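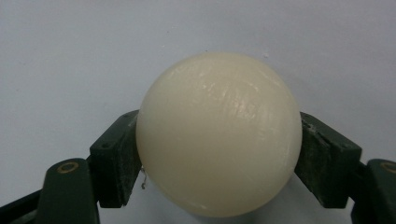
Kit and Services: Your Questions

Jondby hand-held gripper kit: what readers keep asking

By the Gilchrist Review desk
October

We have had the Jondby kit on trial and the same queries keep coming in, so they are gathered on one page. We bought our own set. Jondby has not seen this page before publication and will probably not enjoy all of it.

What is in the box?

Two hand-held grippers, two cables, a power unit, a printed quick-start sheet and a year of Wedow, the program that turns your recordings into something a robot arm can learn from. You pick things up with the grippers, the kit records how you did it, and Wedow sorts the results. There is no robot arm in the box. The sales page mentions this a long way down, and a fair few readers had missed it.

How much is it?

£2,000 for the pair. Wedow is free for the first year and then costs £43 a month, which we only found by clicking through to the renewal terms. You can export old recordings after the licence lapses, but you can't label or trim them. We would want that in large print next to the price.

Does it really take "minutes" to set up?

It took us roughly an hour the first time, most of it spent on calibration. The quick-start sheet skips a step where both grippers must be held still and fully open, and if you miss it Wedow gives you an error code with no explanation. After that it got quicker. I still wouldn't plan a morning's work around the word "minutes".

Can it cope with round or slippery things?

Sometimes. Jondby's leaflet makes a great deal of "any household object", so we tried balls and other smooth shapes. A large ball needs the pads flat against both sides, at about the middle. Go in too high or too low and it slides out. Small round things are fiddlier because you lose sight of them behind the fingers.

What we can't tell you is whether a robot trained on those recordings will do any better than your own hand did. Jondby says yes. We asked for the test results in August and have been sent a link to the leaflet.

How much of what you record is usable?

The leaflet says 82 per cent. We got 60. The commonest fault was the kit losing track of one gripper when our wrists crossed, followed by plain dropped recordings. Perhaps Jondby's own staff are better at it than we are. If so, the figure ought to say "in trained hands".

Do I need two people?

No, one person can work both grippers. It is tiring, though. They are heavier at the front than they look in the adverts, and the cables tug at the wrist if you reach across yourself.
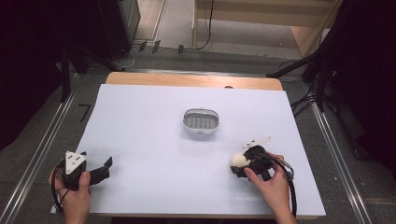
Both grippers in use over a sheet of paper, with a small slotted basket between them.

Is there a wireless version?

"Coming soon", according to the website, and it has said so for as long as we have been looking. Buy the wired one only if you are happy with wires.

Do I need a special table or room?

The manual asks for a plain background and even light. Plain paper over the table is the cheapest answer and worked well enough for us. Jondby also sells a mat. We did not buy the mat.

Do the pads wear?

Expect marks. The close-up at the top of the page shows scuffs and pale scratches on the pad edges. Spare pads are sold in pairs, and the warranty leaves them out as "consumable parts". Ask for the price of spares before you order, and get it in an email.

Is renting better?

For a short job, very likely. Floveo hires out a similar two-handed kit by the week and lets you use your own software. Its grippers felt looser to us and the cases are a nuisance to repack, but you can send the thing back. If you only want to find out whether recording by hand suits your work, hire first.

Can I return the Jondby kit?

Within the stated return period, yes, provided you haven't activated Wedow. You can't test the grippers without activating Wedow. We have asked Jondby to explain how that is meant to work and will add the reply if one arrives.

Would you buy it again?

At this price, with that monthly fee waiting, no. We would look again if the test results were published and the returns rule changed. Readers with a working wrist-crossing fix are welcome to write in.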